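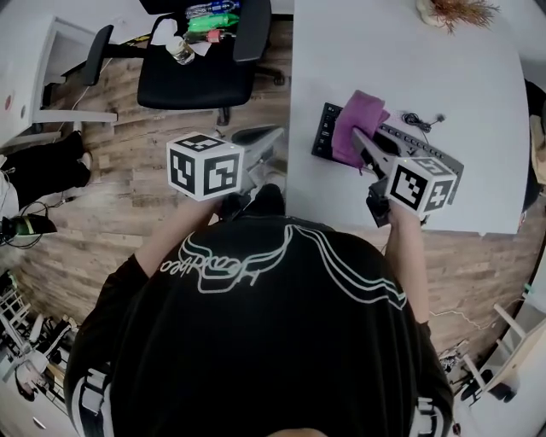 Clean desk month, again

February is when the building bulletin at Prandcombe tells us all to clean our desks, and this year's notice came with a product recommendation attached. The Sesden keyboard cloth, we are told, lifts "deep-set grime" with no spray and no effort. I have now read the leaflet twice and I still can't find out what the cloth is made of, or what makes it different from the bundle of old dusters in the second-floor cupboard.

I have cleaned a lot of keyboards. A dry cloth does the tops of the keys. It does them quite well, and if you have ever looked at your space bar under a strong lamp you will know they need it. What it can't do is get down between the keys, where the toast is. For that you want to unplug the thing, turn it over above a bin and give it a few taps, then go along the rows with a soft brush. A clean paintbrush will do. Only after that is it worth bringing out a cloth, very slightly damp, and wiping in one direction so the muck comes off at the edge of the board and doesn't get pushed into the next row.

The leaflet also says the cloth can be used "30 times between washes". I got to four before mine was moving more grey about than it was picking up. Perhaps I keep a dirtier desk than the people at Sesden. Wash it when it looks as if it needs washing, and leave out the fabric softener, which leaves a film on everything you wipe afterwards.

Then there is the Bundier range: one bottle for screens, one for keys, one for desk tops and one for "surrounds", whatever they may be. The set of four is on the order form. I have a white desk at home and it gets by on warm water and a drop of washing-up liquid, with a dry tissue to finish. Screens are a fair exception, as some of them have a coating that household cleaners will spoil. The rest looks to me like the same sort of stuff in different colours, and you then have to find somewhere to keep it all. Mine ends up on the seat of the chair every time, and stays there until somebody wants to sit down.

A few smaller points, as the notice skips them. Coil up any spare cable before you start or you will be lifting it out of the way all morning. Take the plant off if it is a shedding one, and wipe underneath the pot, where there is nearly always a ring. Do the floor last. Crumbs travel.

The Bellamy wing is holding a swap shelf on Thursday for cleaning things people have bought and not got on with. I expect it will be well stocked. If you would like a Sesden cloth, used a handful of times and washed once, mine will be on it.

Order forms for the Bundier set are at the front desk. The dusters are still in the cupboard, behind the hoover.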